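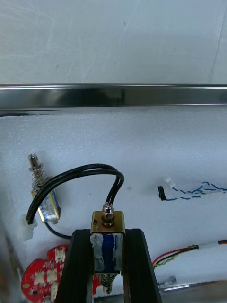 Figure 2.1 A small push-pull solenoid, with its blue coil set inside a U-shaped metal bracket.

Chapter 2
Electricity That Pulls

When I was a girl in Rillside, my grandmother's apartment house had a front door that buzzed. You pressed the button, you waited, and then came that lovely rude noise from somewhere inside the lock, and you had to push right away or start all over again. I must have gone through that door 800 times before I thought to wonder what was doing the buzzing!

The answer is a coil of wire, and coils of wire are what we will spend this chapter on. In Chapter 1 we saw that a current always has a magnetic field around it. A single straight wire makes a rather feeble one – you may remember how little our compass needle moved. Wind that same wire into 32 turns, though, and the fields of all the turns add together down the middle. Slide an iron rod partway in, switch on the current, and the rod is drawn toward the center.

We will begin with the field inside a coil and then work out how hard it can pull. Keep your notes from Section 1.4 handy, as we will need the right-hand rule again almost at once.

2.1 The Field Inside a Coil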